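About Cullden Container Sorting

Cullden sorts used drink containers for offices, schools and small venues that have no loading dock and no room for a skip. We started in December with one shed and a second-hand baler. Our customers' containers now go through a single depot at Tetivwood, where they are separated by material and colour before baling.

What we handle

Most of what comes in is clear plastic bottles under one litre, with caps and labels still on. We also take coloured plastic, aluminium cans and cartons. Glass is accepted from venues on a separate run. We do not take oil, paint or cleaning product containers of any size.

Bottles should be empty. They do not need to be rinsed, and labels do not need to be peeled. Caps may stay on - they are a different plastic from the body and are split off by flotation after shredding. A crushed bottle with the cap on takes up less space in the basket and stays that way in transport.

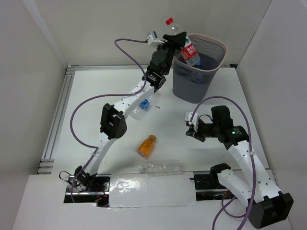

Morag Geddes wrote to ask whether the coloured caps lower the grade of a clear bale, and whether her staff should be taking them off. They do not lower it at the levels we see, and loose caps are harder to recover than attached ones. Please leave them on.

Baskets and collection

Small sites use open desk-side or bench-side baskets, emptied into a 402-litre wheeled bin, which we collect. Mesh baskets suit bottles well, as leftover liquid shows up early and the contents can be checked without tipping them out. Liners are optional. If one is used, it should be clear.

Collection is every 21 days as standard. Sites filling more than one bin in that period are moved to a shorter cycle. The depot can process up to 1,994 kilograms per shift on the Hofstetter line, and cans are handled separately on the Pondier press.

Reporting

Each site receives a weight statement by material after every collection. Contamination is listed as its own line, by weight. Sites under 1,000 kilograms a year are billed at the flat rate.

Page last revised June 4, 2019.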